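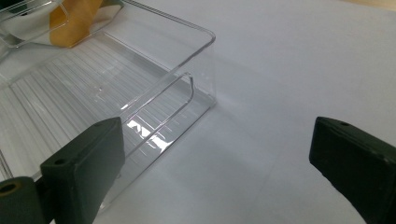
The hall at Korkcombe had been booked from eight, but Anwara Siriwardena was there at twenty past seven with the banner under her arm, and the man with the keys didn't come until ten to. She stood by the bins and read the running order again. Zesus had table 18, between a firm that sold dice and two brothers who had made a game about trains.

She had been to the show once before, as a visitor, when it was in the old corn exchange and people queued down the steps. That year she had played something on a borrowed handheld for forty minutes while its maker stood behind her and said nothing at all. She had gone home and started drawing maps.

Jamila Dewan arrived at half past eight with both laptops and a bag of bread rolls.

"It crashed again," she said.

"Where?"

"The ferry. If you talk to the ferryman and then open the map before he's finished."

"Who would do that?"

"I did it," said Jamila. "So somebody will."

They put the banner up. It had a crease across the middle that ran through the word Matambridge, and Anwara pressed it flat with her forearm and it came back. Matambridge was the game. It was a town on a river, and you were the new postwoman, and that was nearly all there was to it. They had been making it for three and a half years, in Jamila's spare room and then, after the baby, in Anwara's kitchen.

The doors opened at ten. The first person to sit down was a boy in a school coat who delivered two letters, walked into the river and left. The second was a woman who wanted to know if it came in a box. Anwara said it was a download. The woman said her brother only bought them in boxes, and took a leaflet for him anyway.

By noon the room was loud. The brothers with the train game had a screen as wide as a door, and each time somebody missed a signal it let off a horn. Jamila ate a roll standing up. She had the code open on the other laptop and was changing something in it, which they had agreed she wouldn't do.

"Leave it," said Anwara.

"It's one line."

"Leave it till tonight."

Jamila shut the lid. She kept her hand on it.

The man from Talukder came at a quarter past two. They knew he was from Talukder by the lanyard, and because everyone in the row had gone quiet and started straightening their leaflets. Talukder had published 242 games, it said on the wall of their stand, and had an office in Leeds with a slide in it, or so the dice firm said. He looked at the trains first. He laughed at the horn. Then he sat down at table 18 and put the headphones on without speaking to either of them.

He played slowly. He read the signs. He took the first letter up the hill to the house with the green door and waited on the step until the old man answered, and most people didn't wait. He went into the bakery and out again. Anwara watched his hands, then made herself look at the floor.

He went down to the ferry.

Jamila took hold of Anwara's sleeve.

The ferryman had a long speech. Anwara had written it one night in May when she couldn't sleep, and it had a joke in it and then a part about his wife. The man's thumb moved over to the map button and rested there. The ferryman talked about the rope, and the winter the river froze. The thumb tapped the edge of the pad, not pressing. The speech ended, the boat went across, and the man opened his map on the far side and looked at it.

He took the headphones off.

"How long is it?" he said.

"Six hours," said Anwara. "Seven if you do the parcels."

"Who wrote the ferryman?"

"I did."

"It's too long," he said. "I'd keep it, though." He put a card on the table, face down, and went off to look at the dice.

They didn't pick it up until he had turned the corner. It had a name on it, an address and a number. On the back he had written Thu 11 February, and a time, and nothing else.
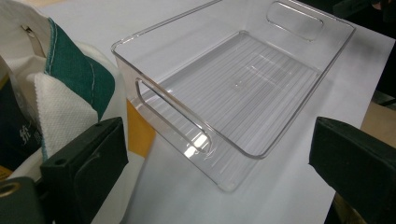
Korkcombe Quarterly — Issue 18 — p. 2

They sat on the kerb outside at six, with the banner rolled up between them and the car park emptying. Jamila had worked out what she would have said if it had crashed. She said it aloud, the whole thing, and it was quite good.

"We can't both go to Leeds," said Anwara. "Who'd have the baby?"

"The baby can come. There's a slide."

"He'll ask for changes."

"He'll ask you to cut the ferryman."

"He said he'd keep it."

"He said it was too long and he'd keep it. That's somebody who's going to ask you to cut it."

Anwara thought about this. One of the brothers came out backwards, carrying his end of the big screen, and the other shouted at him about the step. They both held still until the thing was safely in the van.

"I could lose the rope," she said.

Jamila opened the laptop on her knees. There were 100 open faults on the list. She found the ferry and started on the line.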